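About us

Hi, I'm Toon Brouwer, and Himel is my little workshop for hand-held grippers. We set them up, look after them and fix them when they get sloppy (and they all get sloppy, believe me!). I started in October with one bench and a box of spare fingers from my old job at Siriwardena, and we've now had 83 grippers through the door.

Most of what we see is the two-handed kind of setup, with a marker cube on each side. People tend to blame the software first, but I always start with the cubes. If one has shifted on its mount by even 2 millimeters, the tracking goes off and you can spend a whole afternoon chasing it – ask me how I know.

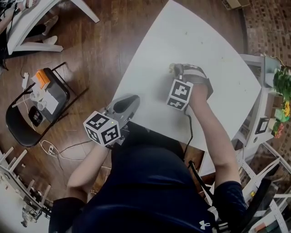
So we tighten the mounts, wipe down the markers, check the cable for kinks and then do a sit-down run at a table, picking up small stuff over and over. I like small things for this because they show up play in the fingers right away. A full service takes 8 hours, and you get my notes back with it, messy handwriting and all.

We look after the Celent kits too, and we're happy to come to you if packing everything up sounds like a pain. Just tell us what it's doing wrong and send a short clip if you can – it saves us both a lot of emails!

Page updated 2025-06-06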